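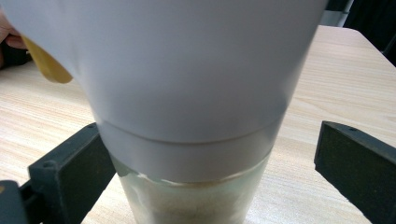
A demonstration is a recording of a person doing the task, made in a form the robot can later be trained on. In this course we collect them in two ways: with a hand-held gripper that carries its own camera, and by remote control of the arm from the operator's desk. Most of the decisions that matter are made before the gripper closes on anything. With a white cup standing in the mouth of a clear glass and both fingers still open on either side, the operator has several ways to go on, and the robot will learn whichever one the operator picks. If half the class picks one and half picks another, the trained policy may hesitate between them or do something in the middle that works for neither.

Unit 5: Collecting demonstrations
Version of 03/03/2023. Read before the lab.

What gets recorded

The hand-held tool stores the camera view, the opening of the fingers and the motion of the tool through space. It does not store what you were thinking or anything you could see that the camera could not. This second point causes most of the bad data in the first week. You lean to one side, look past the object and see where the rim is. The camera stays where it is and sees only the front of the object. The policy is then asked to copy a motion that depends on something missing from its input.

Before you start a take, look at the preview on the screen and ask whether you could do the task from that view alone. If you could not, change the approach angle until you can.

With remote control, the arm's joint positions are stored too. The view is usually wider, and the motion is one the arm can certainly make, as the arm has just made it. The cost is speed. A pouring task that takes a few seconds by hand can take much longer through the Skenent desk controller, and operators tend to stop and correct themselves in the middle of the motion.

Comparing the two methods

Hand-held: fast, natural motion, easy to carry to a new table. Reach limits are not enforced, so some takes cannot be replayed on the arm.

Remote control: slow, tiring, tied to one station. Every take can be replayed. Contact forces are hard to judge from the desk.

The Pullia set, which we use for the homework, mixes both. It has 200 takes in total. After the replay check 168 remain. Open a few of the rejected ones before you write your answer to question 2 of the problem sheet — the reasons for rejection are in the notes column, and they are not all the same.

Transparent containers and liquids

Clear glass is a hard case for depth sensing. The sensor may return the table behind the glass, or nothing. The color image is often more useful, and a cloudy liquid can help by giving the glass a visible inside. Sediment makes the fill easier to see as well, though its look changes as it settles, so two takes of the same glass a few minutes apart may not match.

White objects have a different problem. A smooth white surface under even light has few features to track. A seam or a ring around the body is worth keeping in view during the approach. Do not put tape or stickers on the object unless the robot will have them at test time too.

When one vessel is stacked in another, decide which one is being grasped and say so in the task label. "Pick up cup" is not enough. Write "lift upper cup out of glass" or "grasp glass, leave cup in place."

Hands in view

A second person's hand may hold or steady an object during a take. This is allowed if the label says it. Label it as a two-person take and keep it in its own folder. The policy will treat the hand as part of the setup, and a policy trained only on such takes may fail when the hand is gone.

Procedure for the lab

1. Start each take with the fingers fully open.
2. Hold still for a moment before the approach.
3. Approach in one motion. Do not circle the object.
4. Close, then wait until the object has stopped moving.
5. Carry out the task, open the fingers and back away.
6. Write the label before starting the next take.

Each group collects 100 takes. Vary the position of the object on the table and the height you start from. Keep the order of steps the same within the group. Agree on it first and write it on the group sheet.

Discard a take if the tool was bumped, if the tracking light went red or if you changed your mind partway through. A failed grasp followed by a clean second try can be kept — mark it "recovery" in the label.

Reading

Clavach manual, chapter on tool calibration.
Žukauskas lab notes on replay checking, first part only. The second part comes back in April with force control.

Group sheets go in the tray by the door at the end of the lab.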